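Support > Greifer und Zubehör > Handgeführte Greifer > Häufige Fragen

Häufige Fragen zum Vergleich von Griffbelägen und Fingern

Die Antworten beziehen sich auf die handgeführten Zweifingergreifer Rulus und Mutine. Für die Armversionen gelten dieselben Finger, aber andere Schließkräfte; Angaben dazu stehen im Datenblatt der jeweiligen Steuerung.

Worin unterscheiden sich Rulus und Mutine?

Beide haben parallel geführte Finger und die gleiche Aufnahme für die Kamera. Der Rulus öffnet auf 100 mm und wird rein mechanisch über den Abzug geschlossen. Der Mutine hat eine Rückstellfeder mit einstellbarer Vorspannung und einen Wegsensor. Für reine Belagvergleiche genügt der Rulus.

Welche Prüfobjekte sind für einen ersten Vergleich geeignet?

Wir verwenden Kunststoffdosen mit Deckel, leer und gefüllt. Transluzente Wände sind für die Kamera schwierig, da die Kontur auf hellem Untergrund kaum Kontrast hat; ein farbiger Deckelrand hilft bei der Lageschätzung. Die gefüllte Dose sollte 300 g nicht überschreiten, sonst misst man vor allem die Handkraft der Bedienperson.

Warum wird zusätzlich in einem Drahtkorb geprüft?

Auf der freien Tischfläche kann der Greifer aus jeder Richtung anfahren. Im Korb begrenzen die Seitenwände den Öffnungsweg, und die Fingerspitzen müssen steiler geführt werden. Ein Belag, der nur bei flächiger Anlage hält, fällt hier früher auf.
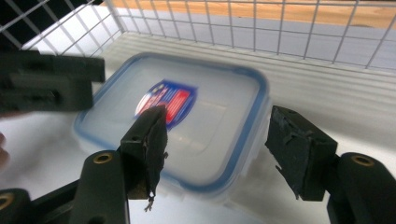 Der Anfahrwinkel sollte deshalb bei jedem Versuch mitnotiert werden. Versuche, bei denen ein Finger auf dem Deckel statt an der Seitenwand anliegt, werden getrennt ausgewertet. Sie sind gültig, lassen sich aber nicht mit seitlichen Griffen verrechnen.

Wann muss der Belag gewechselt werden?

Ausgefranste Kanten sind zunächst nur ein optischer Befund. Zu wechseln ist, sobald sich Band von der Greiffläche abhebt oder Falten quer zur Schließrichtung liegen. Bei Vergleichsreihen werden immer beide Finger gleichzeitig neu belegt. Alte Klebereste vorher mit Isopropanol entfernen und den Belag 5 Stunden ruhen lassen.

Wie viele Griffe braucht eine Vergleichsreihe?

Nach dem Indeck-Protokoll 200 Griffe je Belag und Objekt, zur Hälfte im Korb und zur Hälfte auf dem Tisch. Kürzere Reihen sind zum Aussortieren offensichtlich ungeeigneter Materialien zulässig, nicht für eine Freigabe.

Können zwei Greifer gleichzeitig am selben Objekt eingesetzt werden?

Ja. Beide Kameras müssen auf denselben Takt synchronisiert sein. Der wartende Greifer bleibt geöffnet und außerhalb des Anfahrwegs. Dunkle Ärmel vor dunklem Hintergrund stören die Maskierung der Hand im Auswerteprogramm; in diesem Fall den Schwellwert manuell setzen.

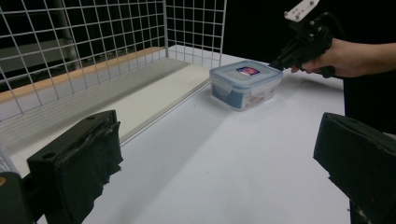
Anfahrt von rechts an die Dose auf der Tischfläche, vorn die Finger des zweiten Greifers.

Muss die Kamera nach einem Fingerwechsel neu kalibriert werden?

Nein, sofern die Montageplatte nicht gelöst wurde. Die Fingerspitzen müssen jedoch neu eingelernt werden, da schon eine zusätzliche Lage Band die Kontaktebene verschiebt. Im Menü: Greifer > Finger > Nullpunkt.

Die Aufnahmen sind unscharf. Was lässt sich einstellen?

Belichtungszeit verkürzen und die Verstärkung anheben. Auf weißen Flächen neigt die Automatik zur Überbelichtung, daher fest einstellen. Bleibt die Unschärfe bestehen, die Anfahrgeschwindigkeit verringern.

Passen die Finger an Greifer der Baureihe Dervishi?

Mechanisch ja, mit Adapter. Der Wegsensor liefert dann allerdings keine verwertbaren Werte.

Verwandte Themen
Rulus: Finger ausbauen und einsetzen
Mutine: Federvorspannung einstellen
Indeck-Protokoll, Vorlage für Versuchsreihen
Kameratakt bei zwei Greifern synchronisieren
Adapter für Dervishi

Kontakt | Impressum | Datenschutz | © Indeck Greiftechnik | Nach oben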